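Home | Apartments | Houses | Land | Rentals | Contact

Privalano Residence – two-bedroom garden apartment, furnished

Last updated: February 2026

This two-bedroom apartment is on the ground floor of Privalano Residence, a low-rise building on the quiet side of the hill road. The living area is 94 square meters inside, plus a covered terrace and a strip of private garden on the south side. It is sold furnished and is ready to move into.

The front door opens into a short hallway with a coat closet and a storage cupboard. The living room and kitchen are one open space, with sliding doors to the terrace. The kitchen has a gas cooktop, an electric oven, a full-size refrigerator and a dishwasher. There is room for a table for six without blocking the way to the garden. The washing machine is in the storage cupboard – there is no separate laundry room.

Both bedrooms are at the back, away from the road. The larger one has its own bathroom with a walk-in shower. The second bedroom takes two single beds or one double and uses the main bathroom, which has a tub. Both rooms have built-in closets with sliding doors. Floors are ceramic tile throughout, and the windows are double glazed with outside shutters. There is air conditioning for heating and cooling in the living room and in each bedroom.

The garden is fenced and has two lemon trees, a paved corner for a grill and an outdoor tap. Watering is on a timer. The owner of each ground-floor unit looks after the planting inside the fence, and the building looks after everything outside it. Small dogs and cats are allowed.

Privalano Residence was built by Trastosico and has 20 apartments on four floors. There is an elevator from the parking level, a shared pool open from spring until the end of October, and a bicycle room. One covered parking space comes with this apartment. A second space can be rented from the building if one is free. The stairwell and entrance were repainted last year, and the roof was resealed at the same time.

The yearly building fee is 1,853 euros. It covers pool care, cleaning of the shared areas, the elevator contract, outside lighting and building insurance. Water and electricity are metered for each apartment and paid by the owner. Internet is by fiber, and the contract can be moved to the new owner's name.

A bakery, a pharmacy and a small supermarket are within a few minutes' walk. The bus to the town center stops 110 meters from the gate. The beach is too far to walk with children and bags, but the same bus goes there in summer. The nearest primary school is in the Jestar district, one stop farther on.

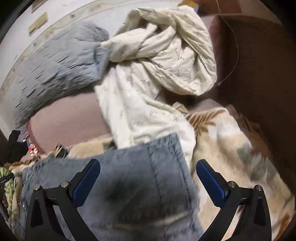 The furniture stays with the apartment, and a signed inventory is attached to the sales contract. It lists the sofa, dining table and chairs, beds and mattresses, wardrobe fittings, curtains, lamps and all kitchen appliances. Bedding is handled separately. Sheets and towels are not included, but blankets are, among them a large light blue one with a slightly fuzzy surface. Pictures on the walls, books and the owner's personal things will be removed before the keys are handed over. Buyers who would like the apartment empty should say so before signing – the price stays the same, and clearing takes up to two weeks.

The title deed is clean and in the name of one owner, Erzsébet Sárközi. There is no mortgage on the property. A reservation deposit takes the apartment off the market while the papers are checked, and the rest is due at the notary. We can recommend an independent lawyer, or you can bring your own. A sworn translator is needed at the notary if you do not speak the local language.

Viewings are by appointment, at least one day ahead. Torunn Magnusson has the keys and shows the apartment in English or Norwegian. If you are abroad, she can do a video viewing, including the garden, the parking level and the pool area. The floor plan and the latest building fee statement are sent on request. For questions about payment or the deed, ask for Iraklis Athanasiadis at the Nasrallah office.

Also for sale in the same building: a one-bedroom apartment on the third floor, unfurnished, with a balcony facing the pool. Parking for that unit is outdoors.

Home | Apartments | Houses | Land | Rentals | Contact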